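From: Correa
To: Sketwood Swap & Mend list
Date: 22 July 2019
Subject: Re: Trousers for the August swap

> Are we folding trousers this time or hanging them? We ran out of
> hangers at Allameck and the jeans ended up in a heap under the
> coats. Also, does anyone have a view on belt loops?

Folding, please! I do have a view on belt loops, and on pockets too, so bear with me.

I've been through the first bag from Firier and there's some lovely stuff in it. Lay each pair out flat, smooth the legs from the waistband down, then one leg over the other and fold in thirds. Thick denim won't go in thirds without springing open again, so halves will do for jeans — and keep them in their own pile.

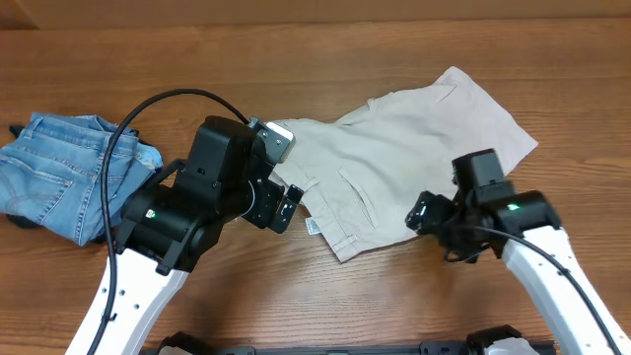
Check the waistband while you've got it in front of you. Loops come away at the bottom first, and it's a two-minute job with strong thread if you catch it early. Put a hand in every pocket as well (I found a bus ticket and 6 buttons last time, all matching, I was thrilled). Leave the labels in, even scratchy ones, as people do look for the size.

We have 38 pairs so far and I'd love more greys and light blues, they always go first. Crates are in the hall cupboard, padlock code 3601. Anything that needs a zip, put it aside for me — I really enjoy zips!

Correa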